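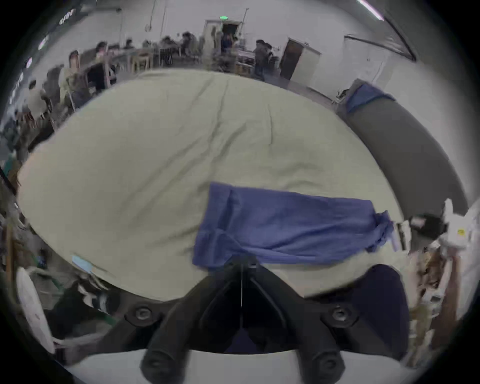
Sage-green fabric on a work table, black gripper in front.

Gevuscombe Roll Calls

Recorded votes of the Gevuscombe county board, typed up from the clerk's minutes and matched to the members who cast them. Covers 314 roll calls over 12 sessions. Current version is 2.

What's in it

votes.csv – one row per member per roll call. Columns are session, item, member, vote, note.
items.csv – one row per roll call, with the title as printed in the minutes and a plain title written by us. The printed title for item 41 is "An ordinance to amend the ordinance amending the ordinance on culverts." Our plain title is "Culverts."
members.csv – name, district, dates of service, party if the member admitted to one.
speeches/ – over 700 short text files, one per floor statement, where the clerk took down enough words to be worth keeping.

Values in the vote column

yes, no, abstain, absent, and left. The last one is for members who answered the quorum call and were gone by the time their name came up. The minutes have no word for this. We needed one badly during the landfill sessions.

"Present" was used as a vote by exactly one member, Hartmut Schmieder, who held that it was different from abstaining and explained the difference on several occasions. We code it as abstain and keep his wording in the note column. His explanations are in speeches/ under his name, and they don't agree with each other.

Where it came from

The minutes are public and sit in binders at the Andthorpe office. Annelies Lehner scanned them and Remo Tanner ran the scans through Witach, our small page-to-text script, which is in the tools folder. Witach reads typed pages well. It reads the clerk's handwriting as Portuguese. Everything handwritten was keyed in by Edeltraud Kuster, then checked against the scan by someone else.

Known problems

The tally announced by the chair and the tally you get by adding up the names sometimes disagree. We trust the names. Rows affected are marked "tally" in the note column. In one case the announced result would have flipped, and the Malabanan bus shelter would not exist. It does exist. Please don't write to the county about it.

Voice votes are missing entirely. The board liked to pass anything awkward by voice vote, so a count of "contested items" from this data will make them look more agreeable than they were.

District lines moved between the fourth and fifth sessions. members.csv gives the district at the time of each term, so a member who never changed houses may appear in two places. Mechthild Fankhauser appears in three. One of those is a typo in the county's own list, which we have left as printed and flagged.

Session 9 has no minutes for March. There is a cover sheet, a sign-in page and a staple.

Good uses

Attendance, voting blocs, who switched sides on zoning and when. It has also worked fine for teaching people to join tables on names that are spelled four ways.

Poor uses

Guessing motives. Ranking members by "effectiveness." Anything with a county seal on it in the weeks before an election. Short floor statements are not a fair sample of what a member thinks, although for some members they may be the whole set.

Corrections

Open an issue with the session and item number and, if you have it, the page of the minutes. Former board members are welcome to send corrections on the same terms. We fix errors in transcription. We can't change how you voted.

Changes in version 2

Added the left code.
Split speeches into separate files.
Restored accents and umlauts that Witach had quietly removed.
Renamed the column "nay" to fit the rest – old scripts will break.

License

The minutes are public record. Our plain titles and notes are free to reuse with credit to the Gevuscombe Roll Calls project. The tools folder has its own license file, which is longer than the tools.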